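About Fornlow

Fornlow began in a borrowed kitchen with one good sink and a great deal of washing-up. Margareta Roman had been asked to teach a few neighbours how to cook for a crowd, and by the end of the first evening it was plain to her that the cooking was the easy half. The plates were another matter. So the second lesson was about the plates, and people seemed to like that one even more!

We're still a small school. There are 13 of us on the teaching side, most of them part-time, and last year we welcomed 1,043 learners through our two kitchens, Arner and Taltidov. Some come to us because they have just moved into a first flat, some because they are off to work in a café or a care home, and a fair few because somebody at home gave them the course as a present (we try not to ask why).

Our best-loved course is called Toma, and it is all about what happens after the meal: scraping, stacking, washing, drying and putting away. It starts in May and again in the autumn, and it runs in the evening so that people can come straight from work. We teach it slowly. You'll learn glasses first and greasy pans last, how to space plates so the air can get between them, and why a rack wants emptying before the next lot goes in. There is always tea halfway through, and usually a cake that a learner has brought along from one of the other courses.

We like plain, sturdy kit of the sort you might have at home, and we'd sooner you practised with a rack that has had some use than with something straight out of the box. Bring an apron and a tea towel if you have them, and do label the tea towel, as we have nearly 151 in the lost property cupboard at Taltidov and would dearly love to give some of them back.

The black rack by the wall:

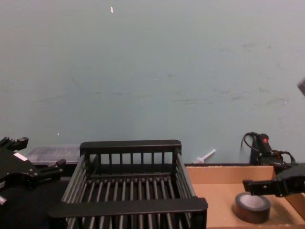
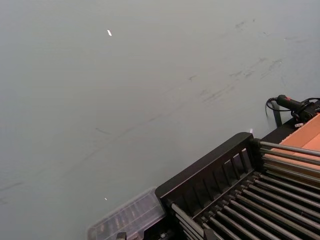

Do I need to bring my own dishes to the Toma course?

Please leave them at home. We keep plenty of plates, glasses and pans in both kitchens, and everything you need for the evening is included in the fee.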